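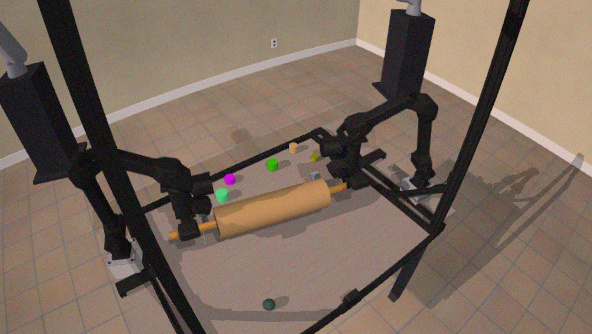 Recipes Should Give Dough Thickness as a Number

Most printed recipes are precise about mass and temperature and vague about geometry. Flour is given to the gram, the oven to the degree, and then the dough is to be rolled "thin" or "until even." Thickness controls bake time more strongly than the oven setting does within the range a home cook is likely to use, and it is the one variable left to guesswork. My position is that any recipe for a rolled dough should state a finished thickness in millimeters and that recipes without one should be treated as incomplete.

The physical argument is short. Heat moves into a sheet of dough mostly from its two faces. If conduction sets the pace, the time for the center to reach a given temperature grows with the square of the thickness. A cracker rolled to 2 mm and one rolled to 3 mm differ by half in thickness, but the thicker one needs more than twice the time by that rule. Real ovens soften the effect, as surface evaporation and air movement also limit the rate. They do not remove it. Anyone who has pulled out a tray with scorched corners and a pale middle has seen the result of a sheet that was thinner at the margins.

The usual objection is that bakers learn thickness by feel. Gorazd Vasić made this case in his reply to my June column, and he is right that an experienced hand can hold a sheet within a narrow band. But feel is calibrated against one dough in one kitchen. When he moved his bakery from Brisska to Grellport he changed flour suppliers, and by his own account it took weeks before his flatbreads came out as they had before. The new dough sprang back more after rolling. A sheet that felt right under the pin was thicker by the time it reached the stone. A pair of calipers would have shown that on the first morning.

Springback deserves its own paragraph in any recipe and almost never gets one. Gluten under tension recovers part of its original shape once the load is removed. A useful recipe would give two numbers: the thickness at the end of rolling and the thickness after a stated rest. Wanting Kang's laminated dough notes do this, and they are the only home-scale instructions I have been able to follow without a spoiled first batch. She gives 4 mm at the last turn, followed by the measurement after chilling, and she says where on the sheet to take it.

A second objection is that home cooks do not own measuring tools. Two flat strips of known thickness, laid on either side of the dough, will do the job for very little money. The pin rides on the strips and cannot go lower. The strips must be farther apart than the dough is wide and closer together than the length of the barrel -- a constraint that also sets the largest sheet a given pin can make. Rubber rings that fit over the ends work on the same principle, although they compress under a heavy hand and should be checked now and then.

Tapered pins are a separate case. They are good for rounds, where the baker pivots the pin, and poor with strips, where the taper leaves the middle and the ends at different heights. Ayanda Ndlovu prefers them for everything and simply rotates the dough more often. Her sheets are even. I would still ask her to write the number down.

There is a cost. A stated thickness makes a recipe look fussy, and editors cut it. Guilan Ye has told me that readers skip any line with a unit they do not cook with. That may be so. Readers who skip the line lose nothing, and the rest gain a way to find out why a batch failed.

Nov 25, 2022

Search this site Enter keywords Go

Contact the editor | Copyright 2022, all rights reserved | Back to top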